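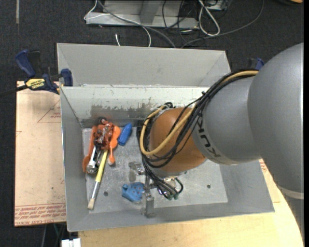 Grotus recording a bin-picking session on our KUKA arm, paintbrush and tool pile still to go.

Grotus 3, reviewed by Ingrid Tillman

I love this recorder! We logged 743 grasps with it in March, and every one came out with joint angles, gripper state and video lined up on the same clock. Our old Mandero setup dropped frames all the time. Tagging a failed grasp takes one key — bliss when you have 111 to mark before lunch. Export is slow, 37 minutes for a full day, and the manual is thin. I'd still buy it again tomorrow.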